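Horkavora Play Support
Ticket: Burger counter set, right-hand rack, food not sitting where it should
Status: Solved
Product area: Play food / counter sets / clear racks
Opened by: Rhodri Gronow

Original report

I set up the Parnden burger counter for a play corner in September and the rack on the right has been a nuisance from the start. The left rack is fine. On the right one the patties tip over and slide back down the channel, so the kids can't get hold of them at the front. The lettuce is worse and ends up flat.

Setup is the tray in the middle with paper in the bottom, one rack on each side, on a plain white table. Cheese, tomato and a bun piece on the left. Top buns, patties and lettuce on the right. I start each round with the bottom bun on the paper, cut side up. 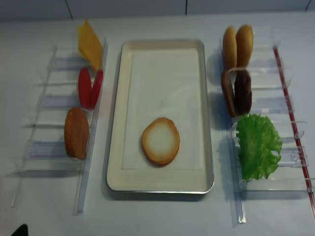

Attachment 1: full layout, tray and both racks

What I have tried so far:
— Washed the rack in warm soapy water and dried it. No change.
— Swapped the left and right racks. The trouble moved with the rack, so it isn't the table.
— Took one patty out and left a single one in the channel. It fell over sooner.

Reply from support

Thanks for the clear notes. Swapping the racks was the right test.

Please check the end with the red rod. The small clear clips should be hooked over the rod all the way round. If a clip is only resting on it, the channel sits low at that end and the food leans back. Press each one until it clicks, then check that the clear cap at the lower tip of the rod is pushed on.

Keep 2 patties in the channel, standing on edge. They hold each other up. The lettuce is a different shape from the patties, so rest it against the slats with the frilly edge toward you.

If you still have trouble, send a closer photo of the right rack with the food in it.

Reply from Rhodri Gronow

Two of the clips were loose. They looked fine from above and I only found them by running a finger along the rod. Pressed them all down, pushed the cap on and loaded the rack again.

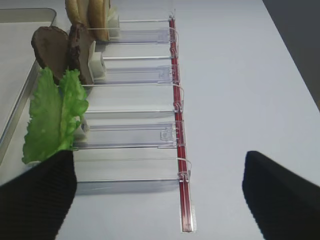 Attachment 2: right rack close up, buns and patties on edge, clips along the red rod

I ran 8 burgers through it after that, taking from the front and refilling each time. Patties stayed up. The buns slid forward once and I set them back by hand — not a problem.

One question. Can I buy spare clips? I'd like a few in the drawer.

Reply from support

Spare clips come in a bag of 5, listed under rack parts. The same clip fits both racks.

Closing this one. Reply here if the channel drops again and we will reopen it.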